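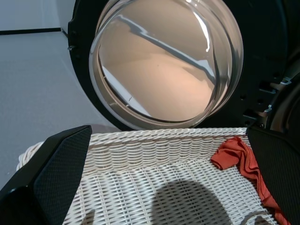 Urho Kauppinen
Laundry and Cleaning Buyer, Wekik

Okness Front Loader, Black

The Okness is a full-width front-loading washing machine with a black front panel and a round glass door. We added it to the Wekik range in February after customers in smaller homes asked for a plain machine that could stand in a hallway or bathroom without a cabinet in front of it. It has the usual programs, one dial, and a display that shows the time left and nothing else. No app is needed and there is no account to set up.

The door

The door is a thick, clear glass bowl set in a pale, translucent rim. On a black machine the light rim is easy to find with your hand or your eye, even in a room with poor lighting. The glass curves inward when the door is shut and keeps the load in the drum and away from the gasket. When the door is open, the bowl sticks out, so allow for that when you plan the space.

The hinge is metal and is screwed to the front panel on the right. The door opens out to the right as you face the machine, and it can't be switched to the other side. If your machine will stand in a corner with a wall on its right, measure first. A door that stops halfway is a nuisance every time you load a sheet.

Wipe the glass with a damp cloth once in a while. Lint and soap collect where the bowl meets the rim, and a soft toothbrush gets into that groove. Glass cleaner is fine on the outside. Don't use scouring powder on the rim, it will go dull.

Loading from a basket

Most people who buy a front loader end up working from the floor, with a basket in front of the door. A basket with a low rim is best. White wicker, as photographed, looks good beside the black front, and wicker lets air through, so worn clothes don't go stale in it between wash days. For wet laundry we suggest a plastic tub, or a cloth liner inside the wicker. Water will stain wicker over time, and the ends of the canes can lift and catch on knitwear.

Put the basket a little to the left of the door opening. You can then swing the door all the way back and move clothes straight across. If you kneel to load, a folded towel under the knees helps, and so does the Vokix plinth, which lifts the machine 20 inches off the floor. The plinth is sold separately and comes with its own brackets. It must be used with those brackets on any floor.

Where to put it

The machine needs a level, hard floor. Smooth concrete, tile and sheet flooring are all fine. On floorboards, put it near a wall where the joists are best supported. If there is a baseboard behind the machine, measure from the face of the board and not from the wall. A thin strip makes little difference but an old deep one can cost you the space you needed for the hoses.

Leave a gap on both sides so the cabinet doesn't rub against the wall during the spin. All four feet turn. Set them with a level on top of the machine, lock the nuts, then push down on each corner in turn. If it rocks, start again. Nearly all the noise complaints we get are fixed by doing this properly.

Take out the transit bolts before the first wash. Keep them in a bag with the manual – you will want them if you move.

Daily use

Load dry clothes loosely, up to the point where you can still get a hand in flat above them. Powder or liquid goes in the left part of the drawer and softener in the right. The Quick program takes 26 minutes and is meant for a half load of lightly worn clothes. It won't do much for work clothes or towels. For those use Cotton, and let it run its full time.

The door stays locked for two minutes after a program ends. Wait for the click before pulling. Afterward leave the door standing open, at least by a hand's width, so the gasket can dry. Dry off the fold at the bottom of the gasket too. Coins, hair ties and the odd sock turn up there.

The black finish shows dust and dried splashes more than white does. Dry it off after wiping and it will stay even. I have had mine at home for some time, and I give the front a quick wipe on Sunday when the towels are done.

In the box

Washing machine
Inlet hose and drain hose
Wrench for the feet and transit bolts
Caps for the bolt holes
Printed manual

The basket and the plinth are not included.

Delivery and fitting

Delivery is to the room you choose. Our drivers can carry the machine up stairs if we know about them when you order, so please fill in the box for stairs and narrow doors. Connection is extra and covers the hoses, leveling and a short test run. We can take away your old washer at the same visit. It must be drained and disconnected before we arrive.

Warranty and parts

The warranty is two years, parts and labor. It covers the motor, pump, door lock, hinge and electronics. It doesn't cover blocked filters, damage from transit bolts left in, or a door that has been forced. Keep the receipt, or the order email if you bought online.

Door glass, gaskets, hinges and feet are kept at our own parts counter. When you order a hinge, give the model number from the label inside the door opening – the white version of the Okness takes a different one. Gaskets can be changed at home by a patient person with a spring tool, but most customers book a visit.

Color: black. The same machine is made in white to order, with a longer wait.

Filed under: Laundry Room / Washing Machines / Front Loaders

Related items
Okness Front Loader, White
Vokix Raised Plinth with Brackets
Ikonen Cotton Basket Liner
Ikonen Folding Drying Rack
Okness Replacement Door Gasket
Wekik Inlet Hose, Extra Long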